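The salon opened at nine and Ilse was there at twenty to, which meant standing in the doorway of Kusport with her collar up while the rain came sideways along the street. Through the glass she could see the reception desk and the price list in its stand. Cut and finish, 58. Full colour, 92. She had looked at the price list for three years and had never paid anything on it, as staff did each other's hair after closing.

Mrs Kolter came at five to with the keys.

"You're early," she said.

"I wanted to talk to you before the others got in."

Mrs Kolter put the lights on, then the heater, then the kettle. She took the towels out of the dryer and gave half of them to Ilse, and they folded them on the counter by the basins. It was easier to talk with something in their hands.

"Lozano have offered me a chair," said Ilse.

"In Lotby?"

"Yes."

"What are they asking for it?"

"390 a month. I keep what I take."

Mrs Kolter folded a towel in thirds and put it on the pile. "And who buys the colour?"

"I do."

"And when you're ill?"

Ilse didn't answer that. She had done the sums on the bus and again in bed, and being ill had not been in them.

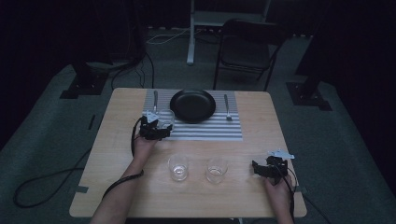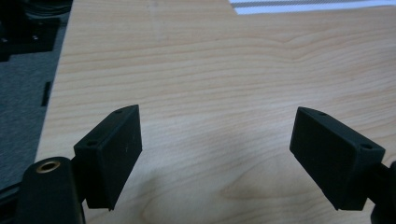 Words: Mihret Hadgu
Filed under: Short fiction

The first client was Mrs Dunmore, who had a wash and set and liked the water hotter than anyone else could stand. Ilse tipped her back and tested it on her wrist.

"You've gone quiet," said Mrs Dunmore, with her eyes shut.

"I'm thinking."

"Is it a man?"

"It's a chair."

Mrs Dunmore seemed to find this reasonable. She said her sister had rented a chair once, in a place over a bakery, and had come home every night smelling of bread. She had stayed eleven years. Then she talked about her knee until the rollers were in.

At one o'clock Ilse ate her sandwich in the back room, next to the boxes of foil. Mrs Kolter came in and shut the door behind her. She had the appointments book under her arm, and she opened it on the worktop and turned it round.

"Those are yours," she said. She had gone down the page in pencil and put a small tick by each name. "That's March. I haven't done the others. How many of them would get on a bus to Lotby?"

Ilse read down the list. Mrs Dunmore wouldn't, with the knee. The two Farrow girls might.

"Some," she said.

"I can't make you a partner. I can put you up, and you can have Saturdays off one in four." She took the pencil from behind her ear and wrote 395 in the margin. "That's a week. Clear."

Ilse looked at the number. Out in the front the bell went, and somebody called hello.

"Can I tell you tomorrow?"

"Tell me when you've finished your sandwich," said Mrs Kolter, and went to see who it was.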